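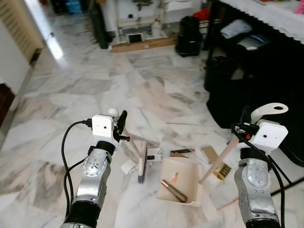 The two-arm robot at the sweeping station, with the brush and dustpan used in the cleanup demonstration.

Open Day at Kostside: Frequently Asked Questions

Visiting

When is the open day?
It runs in June, from 10 a.m. until 4 p.m. The exact date is on your booking confirmation. Last entry is at 3 p.m., which leaves enough time to see one full round of demonstrations.

Do I need to book?
Yes. Entry is free, but each demonstration slot is limited to 26 people and the slots before lunch go first. Last year we had 377 visitors over the day and had to turn some away at the door. If you can no longer come, please cancel so your place can go to someone else.

Can I bring children?
Children are welcome with an adult. Under-eights need to stay within arm's reach of their adult in the demonstration area. Strollers can be left at the front desk.

Where do I park?
Use the Rowlands lot on the far side of the road. The spaces by our front door are kept for visitors with a disability permit. The Liltstead bus stops at the end of the road — it's a short walk, with a sidewalk the whole way.

Is the building accessible?
The demonstration area, restrooms and café are all on the ground floor. The upstairs workshop tour is by stairs only. Mali Ruddock runs a ground-floor version of the tour at 1 p.m. that covers the same material, and you can ask for it when you book.

The demonstrations

What will I see?
The main demonstration is floor cleanup with a brush and dustpan. A robot with two arms works over small items on a tiled floor, using ordinary cleaning tools. A second session, led by Damián Montes, covers how we plan a task and what we change when it goes wrong.

How long does a demonstration last?
Plan on about 80 minutes for both sessions, including questions.

Why use a brush and dustpan when robot vacuums already exist?
A robot vacuum does one job well. We are working on arms that can use the tools people already have at home, and sweeping is a good test of that. The robot has to deal with a long handle, keep the bristles at a useful angle and get things into a pan that slides when it is pushed.

Why does the room look like somebody's house?
We want the robot to work around furniture, bags and the usual things people keep on a floor. A bare lab is easier, and results from it don't carry over well.

Does it always work?
No. Handles slip, and small items roll under things. We don't edit the sessions or start over when something gets dropped. Gwenllian Meredith, who leads the demonstration, will talk through any failure as it happens.

Is the robot doing this by itself?
Some rounds are run by an operator and some are run by the software. The presenter will tell you which one you are watching before it starts.

How close can I get?
Visitors stay behind the yellow tape, 2 meters from the arms. Staff can stop the robot at any time. If you hear the word "hold," please stand still until the presenter says to carry on.

Can I try controlling it?
There is a hands-on station in the next room with a smaller practice arm. Turns are short and open to anyone 12 or older. Sign up at the desk when you arrive, as we can't take names in advance.

Can I take photos or video?
Yes, without flash. Please ask before filming other visitors, and keep tripods out of the walkway.

Schools and other groups

Can I bring a class?
We'd ask schools to use a Wendent session instead. These are run for one class at a time, during term, with more time for questions. Arwel Owen handles the bookings and can send you the risk assessment.

Are there jobs or placements?
We take on summer placement students most years. Adom Antwi will be at the table near the café from noon and can answer questions about applying. You don't need a resume with you.

Will there be food?
The café sells sandwiches, soup and hot drinks until 3 p.m. No food or drink in the demonstration area, please. Water bottles with a lid are fine.

My question isn't listed.
Use the contact form on the main site and put "Open Day" in the subject line. We answer within two working days.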